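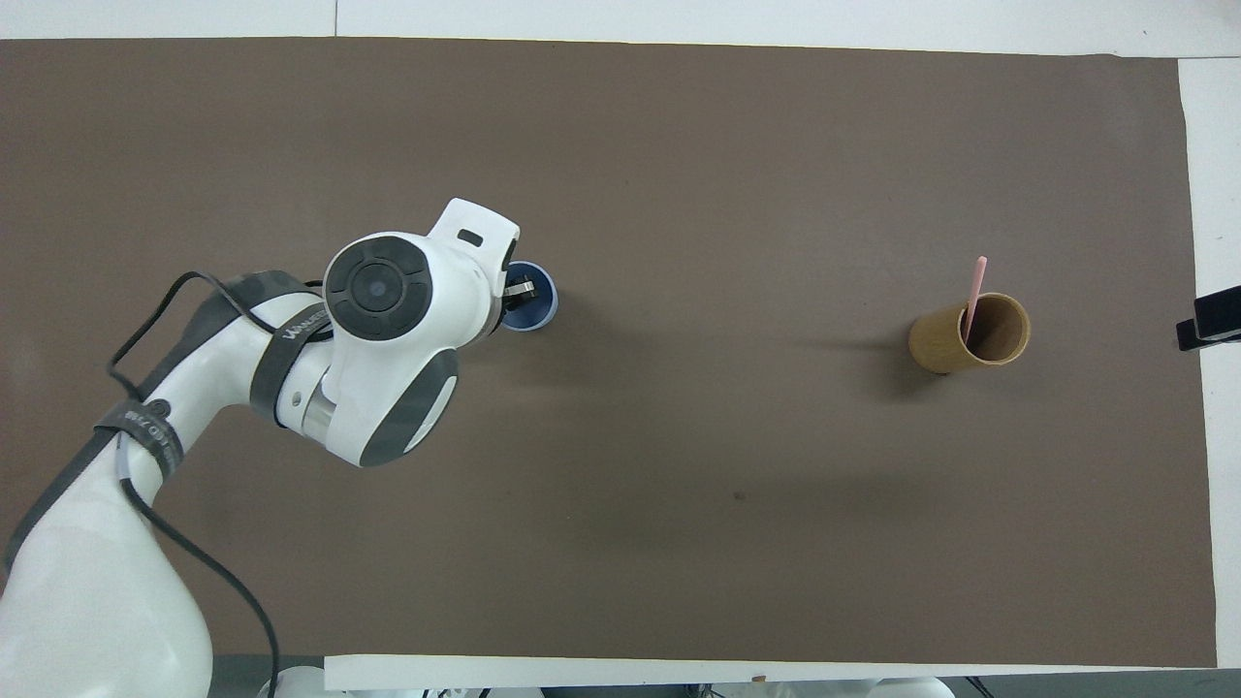

Brown Paper Week at Hilska

If you've ever wondered how far you can get with a big sheet of brown paper and a few little cups, come look through our April pictures! We spent five days making our own wrapping paper in the front room at Hilska, and I still have ink under two fingernails. The idea came from Mehrangiz Mahmoudi, who had been wrapping birthday presents in stamped grocery bags for years and thought the rest of us should get in on it. She was so right.

Everything started with a 520-foot roll from Ustau. We thought it would last until next spring. It did not last until next spring (we're down to the cardboard tube and a strip I'm hoarding for my sister's wedding present). Captions are by me, Güven, with corrections from Arnar, who remembers names better than I do.

Covering the table
Brown paper on a white tabletop, and I could look at it all day. We leave a margin of white so there's somewhere to rest your wrist, and so you can tell where the paper stops before your brush does.

Small blue cup
My favorite thing in the whole room. Blue rim, darker blue inside, and it looks so good against brown paper that Isamu printed a whole sheet of blue circles in its honor.

The first sheet, Monday morning
Potato stamps! Mehrangiz cut these at home and brought them over in a bread bag. The leaf shape got the most use all week and was mush by Wednesday.

Isamu's circles
Printed with the rim of a cup, over and over, starting in one corner. Isamu Hayashi swears he didn't measure anything. Look how even that last row is, though.

Circles, continued
Same sheet a couple of hours later, with the overlaps filled in. I love what happens where two rings cross. He wouldn't sell it to me.

White ink test
Three kinds of white on one scrap. The one on the left sank right into the paper and just about vanished, so we used the Ghaffari poster white for everything after that. Two coats if you want it to really pop.

Ardalan and the comb
Ardalan Akbari pulled a hair comb through wet paint and got these gorgeous wavy lines on the first try. Everybody wanted a turn. We now own a lot of combs.

Paint break
Tea and sesame cookies in the hallway, well away from the paper. I ate five.

The drying line
String, clothespins, and sheets all the way to the back window! Walking under these on Tuesday evening with the light coming through was the best part of the week for me. Hang them by the short side, or they sag in the middle.

Arnar's fish
Arnar Snorradóttir cut one foam fish and printed it 60 times. Every one of them is swimming the same direction except for the one near the fold, which Arnar says was on purpose.

Fish, close up
You can see the grain of the brown paper coming through the scales. Less paint on the stamp than you'd think. Dab it on a rag first.

Scraps
We saved every offcut. The long thin ones became ribbon, the rest became gift tags, and the truly tiny ones are in a jar on the windowsill waiting for somebody to have an idea.

Tags
Punched, strung, and ready to go. The string is left over from the Zidach kite day, which is why some of it is orange.

My sheet
Dots. I did dots! I'd planned something with birds, but the dots were going so well that I kept on until I ran out of paper, and I'd do it again.

First present wrapped
A teapot, which is a terrible shape for wrapping. Mehrangiz managed it with one sheet and no tape showing. She'll teach you the fold if you ask.

Friday, rolled and stacked
The whole week's work in one basket by the door. Take one home if you printed with us and haven't picked yours up yet. They're labeled in pencil on the back, bottom corner.

We're hoping to do it again in the fall with leaves from the yard, and I've already started asking around about another roll. If you took pictures of your own wrapped presents, send them over and I'll add them to the page!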